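About Flalcombe: How We Work

October 18, 2023
By Clyde Mahmoud

Flalcombe records people doing ordinary hand tasks so that robots can be trained on them. We also write the house rules for that work and lend them to other groups.

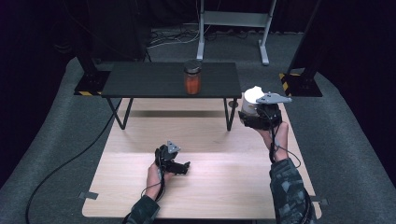
The rules started as a single sheet by the door at Arruda, our first site. The current version has 6 sections and is called Murkness, after the street where we wrote most of it. Every operator reads it before a first session and signs the last page.

Most of it is plain housekeeping. Work surfaces are taped down before anyone picks up a gripper. Cables are checked for slack at the wrist with the arm fully stretched. Lids stay on jars unless the task sheet says to open them. Base plates near a walkway carry hazard tape, and worn tape is replaced the same day.

Sessions have their own section. An operator records up to 100 takes and then stops for the day. Anyone can end a take without giving a reason – the take is marked and kept, and it does not count against the operator. A dropped object is logged as a drop. We do not delete bad takes to make a set look cleaner.

Consent comes before all of this. Operators are told in writing what is recorded, who will receive it and how long it is held. They can ask for their sessions to be withdrawn until a set is released. After release we can't call copies back, and the form says so.

Last November we had our log review checked by Arkumau, a separate firm. They read 656 session logs and found that our notes on gripper calibration were too thin. We rewrote that section. Calibration is now done at the start of each session and again after any change of fingers, with both results written down. Grippers come out of service for inspection after 3000 takes.

Groups that want to use Murkness may copy it and change it. Please put your own name on the changed version.

Filed under: About Us, Standards and Safety

Related
Murkness: what changed in the calibration section
Operator consent form, plain language version
Visiting the Arruda site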